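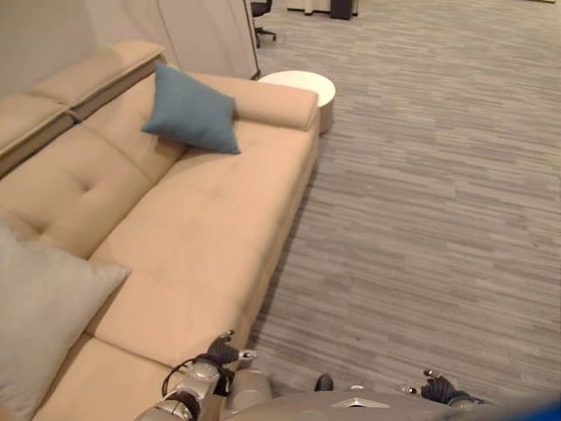
## May, lounge corner, sofa and pillows

Started at 7 in the morning, before the desks filled up. Austra wants the lounge corner settled this month so it stops drifting every time someone has lunch there. I took the sofa and pillows; Līga has the chairs and the carpet.

Where things go, as agreed with Austra:

- blue pillow at the armrest end, leaning on the back, set on its corner
- gray pillow at the other end, upright against the back
- round white table past the armrest, on the partition side
- nothing on the seat between the two pillows

Thabiso would like both pillows at one end so people can lie down. Told him to take it up with Austra. I don't mind either way, but the sheet by the door has to match whatever we do.

### Upholstery

Wiped the seat front to back with a barely damp cloth, then went over the back, working around the button tufts. The seam between seat and armrest collects crumbs and the cloth only pushes them further in. Used the narrow vacuum nozzle on low. Got a paper clip and most of a cracker out of there.
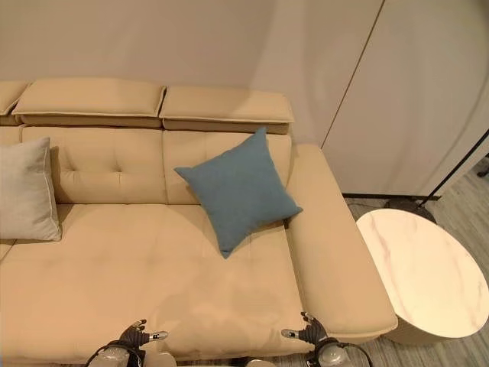
The headrests were the slow part. Crumbs get in behind them, so I tipped each one forward, brushed along the piping, and set it back. One is stiffer than its neighbors. I left it alone after one try. Inese has the paperwork from Stasach and will ask them if it needs oil.

Total for the sofa was 60 minutes including the vacuum, which is too long for a weekly job. Without the headrests I think it comes well under. Proposal: headrests monthly, everything else weekly.

### Pillow covers

Checked the covers for lint before putting the pillows back. The roller works if you go in one direction only. Going back and forth just moves it around. We are down to 2 refills, and the Lostar ones don't fit our handle, so please don't order those again.

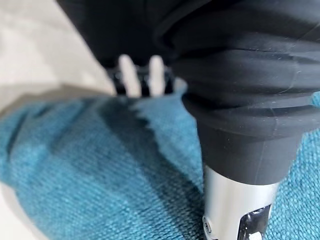

Saulius asked if the covers can be machine washed. I couldn't find a care label on the blue one. Until we know, brush and roller only, no water.

Left to do:

- refills (Līga)
- answer from Stasach on the stiff headrest (Inese)
- new sheet by the door, once Austra and Thabiso have agreed on the pillows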